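Monday, April 7, 2025

Since we moved to the flat in Gwynne Street I have a small war with shoes. In my parents' home everybody took them off at the door, and my mother put them in order before she went to bed. I thought I had learned this habit from her, but it seems I learned only the first half.

So this weekend I decided to do the floor and the shoes properly. I began with the laces. Grey knit trainers are very comfortable, but pale laces collect all the dust when they are lying loose on the wood.
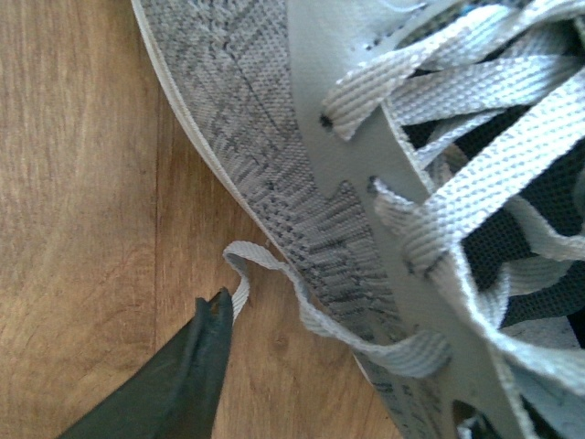

My rule now is simple: laces go inside the shoe before the shoe goes anywhere. I wash them by hand in a bowl with a little soap and leave them overnight on a towel. The knit part I clean with a soft brush, always in one direction, and I don't use much water.

The rack is metal, with rails, and I like that I can sweep under it. What I don't like is that thin heels slide between the rails. For slippers and slides it makes no difference, and still these are the ones which stay on the floor the longest. I use mine six times a day, so I am not very strict about it.
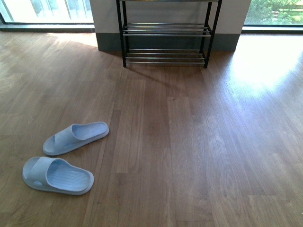
Rhodri Morgan wrote to me that slides should never go on a rack at all, they should live by the door where the feet can find them. He keeps his on a mat and the rack is only for shoes with laces. I will try his way until July, and then I will decide.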